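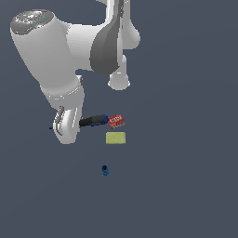
Before I let the arm on the garage bench near a real tool, it runs in Gisulow. Physics step is 2 ms, with 100 solver iterations per grasp. 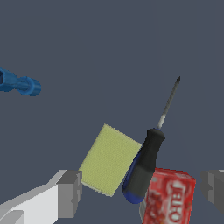 Grasp candidates are scored on finger clearance first, then on distance from the center of mass. Clutter is the hard part.

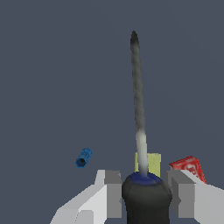

Friction on the pads took me 19 runs to tune. Upendo Lyimo suggested testing on a rounded grip instead of a box, so the target became the screwdriver, held by its handle with the shaft up. Flat pads on a curved handle leave little contact area, and the default coefficient was too low.
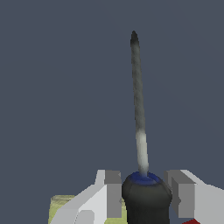

Still to do

Port the pad values to the Plakik controller. Log joint torque at lift.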